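Chapter 4
Looking After a Parallel-Jaw Gripper

The Larko cell at Pletosell was built to run three shifts and be serviced on none of them. Phong Phan, who inherited it, found a maintenance log with a single entry, dated 8 July 2021, reading "seems fine." By August the jaws no longer closed square, and the cell was dropping almost 300 tubs a week.

A gripper is a humble thing to build a chapter on. It has a few links, some pivots and two finger pads, and it gets blamed for everything the arm does wrong. Sometimes it deserves it. Wear in a pivot so small you can barely feel it at the link becomes a visible lean at the fingertip - and a thin-walled plastic container will report that lean before any sensor does.
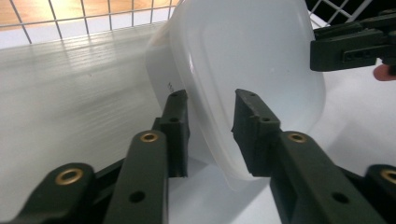
Phan's first repair was to tighten every screw he could reach. This is everyone's first repair. The links bound up, the motor ran hot, and the cell stopped altogether, which did at least solve the dropped tubs.

In this chapter you will check pivots for play, square the pads, and set grip force on soft-walled parts. You will also write a log entry longer than two words. Start with the power off and the jaws open.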